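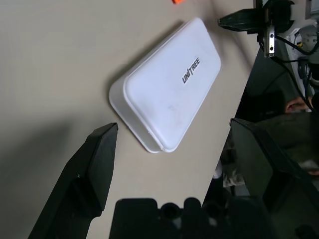 A gripper beside a white plastic case, with a second arm at the upper right.

February 8, 2024

My sister asked me over the holidays when she could buy a robot that puts things away. She has two kids and a kitchen counter that fills up by noon, and she wasn't joking. I said I'd look into it and write down what I found. It took longer than I planned.

I should say where I'm coming from. I spent 7 years in packing and returns at Flanside, a mail-order warehouse that handles small electronics and parts. Now I do scheduling for the same company and write here when I have time. I'm not an engineer. I do know what it's like to pick up a few hundred small boxes in a shift, and that turns out to be a fair way to judge a robot.

Take a plastic case on a table. If you asked a person to pick it up, they would do it while talking to someone else. The case has rounded corners and a smooth lid, and it's lying at an angle. A person turns their wrist to match without thinking about it. A machine with two stiff fingers has to work out where the case is, which way it's pointing, how far to open, and how low to go before the fingertips hit the table. Then it has to squeeze hard enough to hold on.

In November I went to an open day at Trutico, a small shop that builds packing stations, and watched a two-arm setup move parts from a tray into boxes. I stood there for 27 minutes by my phone. It was better than I expected. Most of the parts went in on the first try. When one didn't, the arm backed up and tried again, usually from the same angle, and usually with the same result. Then somebody nudged the part with a pen and it carried on.

The sheet they handed out said the station had made 281 picks that morning and that 89 percent of them went in with no help. I have thought about that number a lot. On a packing line with a person standing nearby, 89 percent might be enough to be useful, depending on what the station costs and what else that person could be doing. In a kitchen it's bad. If a robot put away your dishes and needed rescuing on one out of every nine or ten, you'd put them away yourself.

The speed is the other thing. A decent packer would have finished that tray and gone to lunch. The people at the shop didn't argue the point. They said the machine can run after everyone goes home, so slow is fine. That's true for a tray of identical parts. It's less true for returns, where every box is different and half of them are taped shut with whatever the customer had in a drawer.

Flanside did try a single arm on the returns bench, a unit we bought through a dealer called Bezerra. It handled the plain cartons well. It had trouble with padded envelopes, clear plastic, anything shiny, and anything leaning on something else. We ended up sorting the easy items into a bin for it, and the sorting took nearly as much work as the job. The arm is still there. It does cartons, and the people on that bench like it well enough now that nobody expects it to do the rest.

I'd split household chores the same way. Floors are mostly solved, if you pick up the socks first. Dishwashers and washing machines have been robots of a sort for a long time, and they work because we do the loading. What's left is the loading, the folding, the wiping down, and the putting away. All of it comes down to hands. I've seen plenty of videos of two arms folding a shirt, and some are very good, but a video doesn't tell me how many shirts came before it -- or whose job it was to lay each one out flat.

Two arms do seem like the right direction to me. A lot of what I did on the bench was holding with one hand and working with the other. Opening a case with one hand is annoying even for a person.

So I told my sister not yet. For the shop floor, I'd say yes for a few jobs, if the items are similar and someone is close by. For the kitchen counter, I wouldn't put money down. She asked if she should wait or just get the kids to do it, and I said the kids are seven and ten and can already reach the cupboard.

I'm going to go back to Trutico if they hold another open day. I want to bring a few of our worst returns and see what happens with the padded envelopes.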